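Recovering the Record of the Bakville Laundry Workers
16th April
By Delwyn Ruddock, Office of Public Programs

When Fouad Amrani began his doctoral research on immigrant labor in Bakville, he expected to write about the rail yards. The yards had left behind payrolls, accident reports and a long run of company letters. What held his attention instead was a single ledger from the Triantafyllou Steam Laundry, shelved with the tax papers of a neighboring business and never entered in the catalog.

"The ledger gave the first names of workers and very little else," Dr. Amrani said in an interview at the Sallia Center for Migration and Community History, where he is completing a two-year fellowship. "There were Greek names, Syrian names, and names of Black families who had come up from the South. They were listed on the same pages and paid on the same day. The published histories of the town put these groups on separate streets and in separate chapters."

His project, which will be presented to the public in June, follows 249 people who worked at the laundry over three decades. By matching the ledger with church registers, school rolls and naturalization papers, he has been able to give full names to all but 80 of them.

The findings complicate the accepted account of race relations in the town. Workers shared a floor and, for a time, a burial fund. They did not share wages. Dr. Amrani found that Black women were consistently paid less for pressing than the immigrant women who stood beside them, and that the difference grew after the laundry moved to its larger building.

"I am careful about the word solidarity," he said. "The burial fund was real, and it mattered a great deal to the families who drew on it. At the same time, the immigrant members voted on its rules and the Black members did not, although all of them paid in. Both facts belong in the account."

Dr. Amrani was also asked how the Syrian workers were classified by the county. He explained that the clerks were not consistent. One man appears as white on his marriage license, as Asiatic on a school form for his daughter, and with the space left blank in the tax roll. "He owned a small house by then," Dr. Amrani said. "I would like to know what he made of that blank space. He left no letters that we have found."

The Center has collected 411 items in support of the work, most of them lent by descendants. They include rent books, photographs, union cards and recipes written on the backs of laundry tickets. Every item is scanned and returned to the family, with a copy kept in the reading room. Descriptions are being prepared in English, Greek and Arabic through Wondent, the shared catalog used by the Center and the county library.

Some families declined to take part, and Dr. Amrani said that their decision has been respected without further requests. Others have asked that certain names be withheld. "A family may have passed as white for two generations," he said. "The grandchildren may know it and may not wish to see it printed. An archive has duties to the living as well."
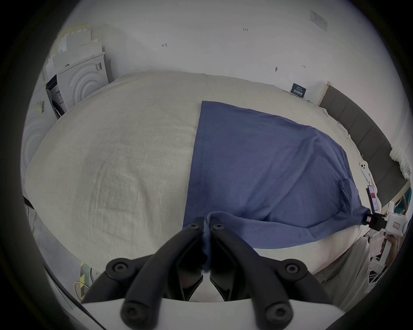

Can people who have no family connection to the laundry use the collection?

The reading room is open to any member of the public by appointment, and no letter of introduction is required. Items that a family has restricted are marked in the catalog and are released only with written consent.

The June program will open with a reading of the workers' names, followed by a talk from Dr. Amrani and a discussion with descendants. The hall seats 100, and places will be held first for families who have lent material – a practice the Center has followed for its earlier programs.

Asked what he hopes the town will do with the research, Dr. Amrani spoke of the schools. A teaching unit for eighth grade is in draft, and two Bakville teachers have begun to review it. He would also like to see the burial plots marked. "Several of the fund's members are in the old section of the cemetery without stones," he said. "We have the plot numbers. The city has been told where they are."

Related
Reading Room Hours and Appointments
Lending Family Papers to the Center: Terms and Forms
Lunch Seminar: Citizenship Hearings and the County Court
Fellowship Program: Notes for Applicants
Oral History Guidelines, Revised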